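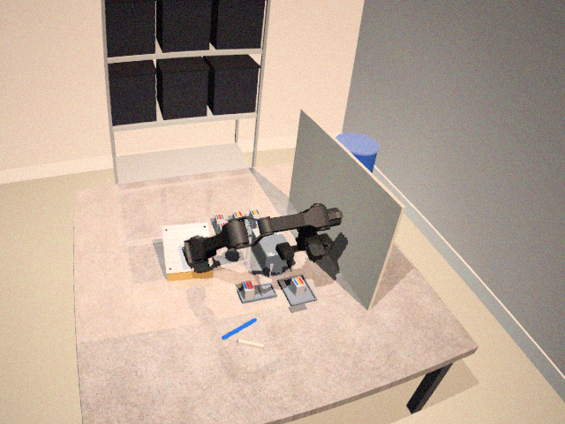
By Irena Ziółkowski
Updated 23 August 2026

Finding the drafts in your house (and stopping them before the heat comes on)

I love draft hunting. There, I said it. Give me a breezy evening, a stick of incense and a roll of foam tape and I am a happy woman! Our place in Etholm was built long before anyone in the building trade worried about air leaks, and every fall I still find a new one. Last year it was the hole where the old phone line came in behind the bookcase. You could feel the wind on your wrist.

Most of these fixes cost less than a takeout dinner, and you can do nearly all of them with a utility knife, a caulk gun and a damp rag. I like to get through the list before October, while it's still warm enough outside for caulk to cure the way it should. Check the tube for the lowest temperature it can handle, because they vary more than you'd think.

Start with the hunt

Wait for a windy day when it's cool out. Shut all the windows, close the fireplace damper if you have one, and turn off anything with a gas flame or pilot light (the fan step coming up can pull fumes back into the house, so please don't skip this). Then switch on the bathroom fans and the range hood. They pull air out, and fresh air comes rushing in through every crack you own.

Now walk around slowly with your incense. Hold it near window trim, outlets on outside walls, baseboards, the attic hatch, and the spot under the sink where the pipes go through. Keep it well clear of curtains. When the smoke goes sideways, stick a piece of painter's tape there and move on. Don't stop to fix anything yet! I used to, and I never made it past the living room.

Remember to turn the gas appliances back on when you finish, and relight pilots by the book.

Doors

The front door is usually the worst, and it's the most fun to fix, too, with a difference you can feel the same night. Close the door on a strip of paper and tug. If it slides right out, the weatherstripping in that spot has gone flat. Pull the old strip off, wipe the jamb with rubbing alcohol and let it dry completely before the new one goes on. Foam tape is cheap and easy, though it packs down after a winter or two on a busy door. V-strip lasts longer and hides better. Cut it a hair long and trim it in place.

For the bottom, a screw-on sweep beats the kind that sticks. Mark your screw holes with the door closed and the sweep just brushing the threshold. If you press it down hard the door will drag, and you'll be cursing it by Thanksgiving. My neighbor Omid Yazdani rubs a little candle wax along the threshold, and I've copied him ever since.

Windows

Caulk the parts that don't move and weatherstrip the parts that do. If you mix those up you'll seal a window shut, as I did in our upstairs bath.

Scrape out the old bead first. New caulk over crumbly caulk looks fine for a month and then peels off in one long noodle. Cut the tip of the tube small, smaller than looks right, and pull the gun toward you at a steady pace. Smooth it with a wet finger if it's latex. Silicone is a mess to smooth and you can't paint over most of it, so I save it for wet places.

Got old sash windows with locks that don't quite meet? Move the catch over a little so it pulls the two sashes tight together. It takes ten minutes and a screwdriver, and I get more rattles cured that way than with any putty. Rope caulk is great for the ones you won't open until spring. Press it in with your thumb, then peel it out when the tulips are up.

Outlets, pipes and the attic hatch

Foam gaskets go behind the cover plates on outside walls. Turn off the breaker, unscrew the plate, set the gasket, screw it back. Do the light switches while you're at it.

Gaps around water pipes can take a squirt of low-expansion foam. Wear gloves, and old clothes, and maybe a hat. It never, ever washes out of hair. Around a furnace flue or a chimney, leave the ordinary foam on the shelf and have someone who knows the local code seal it with metal and high-heat sealant.

The attic hatch deserves its own afternoon. Run foam tape around the ledge it sits on and glue a piece of rigid insulation to the top side of the hatch. Banafsheh Daneshvar wrote in to say she added two hook-and-eye latches to hers so it squeezes down on the tape, and I went right up and did the same. So good!

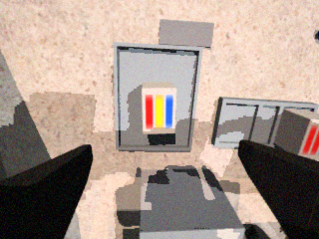

Can I put new foam tape right on top of the old stuff?

It's better to peel the old tape off first. The new tape only holds as well as whatever is under it, and doubling up often makes the door too tight to latch. A plastic scraper and some rubbing alcohol will take care of the leftover glue.

A few odds and ends

Save the cut-off bits of V-strip. They're just right for a mail slot or a drafty cabinet under the kitchen sink.

Rolled towels at the foot of a door work fine for a night, but a fabric tube filled with rice or dried beans stays put much better. Sew it or tie off the leg of an old pair of jeans. Keep it away from anywhere mice might visit.

If you heat with gas, oil or wood, put up a carbon monoxide alarm before you tighten the house, and test the one you have. Keep using the bath fan after showers, too. A snug house holds on to steam, and if your windows start fogging on the inside every morning, run the fan longer.

Write down what you sealed and where. I keep a page taped inside the utility closet door, with the kind of caulk and the color, and it has saved me several trips back to the store. Next on my own page is the basement sill, all 56 feet of it.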